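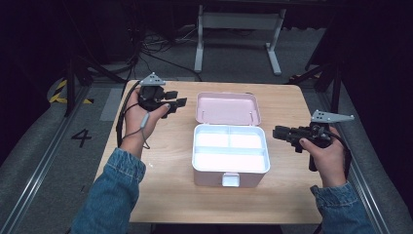
Caja rosa y blanca abierta sobre la mesa, con los compartimentos a la vista.

Notas para la charla «Lo que creemos saber sobre el avituallamiento en carreras populares»
Jornada de clubes, marzo de 2018

Diapositiva 1. Saludo corto. Decir de entrada que no soy médico ni nutricionista. Llevo años en la organización de la media maratón de Dursun y he pagado muchas facturas de geles. De ahí viene mi desconfianza.

Diapositiva 2. La pregunta de partida: ¿cuánto de lo que ponemos en las mesas está ahí por costumbre? En la última edición, en octubre, tuvimos 1.484 llegados a meta y 5 puestos en el recorrido. El año anterior eran 7. Quitamos dos y esperé una avalancha de quejas. Llegaron muy pocas, casi todas por la música del kilómetro 18.
(Pausa. Si alguien se ríe, dejarlo.)

Diapositiva 3. Cuidado con mi propio dato. Aquel día hizo fresco y estuvo nublado. Con sol de junio no me atrevería a repetirlo. Una edición no demuestra nada, y lo digo antes de que lo diga Athina Athanasiadis desde la segunda fila.

Diapositiva 4. Los geles. Natosach nos ofreció producto a precio reducido a cambio de un cartel en cada puesto. En el folleto prometían «recuperación inmediata». Pregunté inmediata respecto a qué. Me mandaron otro folleto, con más fotos.
Al cerrar contamos los geles que habían sobrado: 3.877. Leer la cifra despacio. Habíamos hecho el pedido con la tabla que nos pasó el propio proveedor — y aquí cada cual que saque sus cuentas.

Diapositiva 5. Vasos o botellas. La carrera de Vusora pasó a botellín pequeño y lo presentó como medida ecológica. Puede que lo sea. Yo he pedido los kilos de plástico recogidos antes y después y sigo esperando. Mientras no los vea, vaso de cartón y contenedores a cien metros del puesto. A cincuenta no sirve, el corredor todavía va bebiendo.

Diapositiva 6. El plan de hidratación personalizado. Haruna Shimada, que entrena al grupo de fondo del Divik, me dejó ver los cuadernos de sus corredores. Casi todos apuntaban «beber cada veinte minutos» y en carrera casi ninguno lo cumplía. Bebían al llegar a la mesa, y si había cola, seguían. Ella sostiene que con más práctica lo harían. Yo no lo tengo tan claro, pero reconozco que conoce a su gente mejor que yo.

Diapositiva 7. Qué haría con el presupuesto. Más agua en el último tercio, mesas más largas, fruta solo en meta. Y alguien con experiencia colocando a la gente en el primer puesto, que es donde se forma el tapón.
No entrar en el tema de las bebidas con sal. Si preguntan, contestar que depende del calor y de la persona y remitir al servicio médico de cada prueba.

Diapositiva 8. Petición a los clubes: que midan. Vasos servidos por puesto, geles sobrantes, temperatura a la salida. Una hoja basta. El modelo que usamos nosotros está en la mesa de la entrada; la columna de «observaciones» se queda pequeña, escriban por detrás.

Turno de preguntas. Si se alarga lo de Natosach, cortar y seguir en el café.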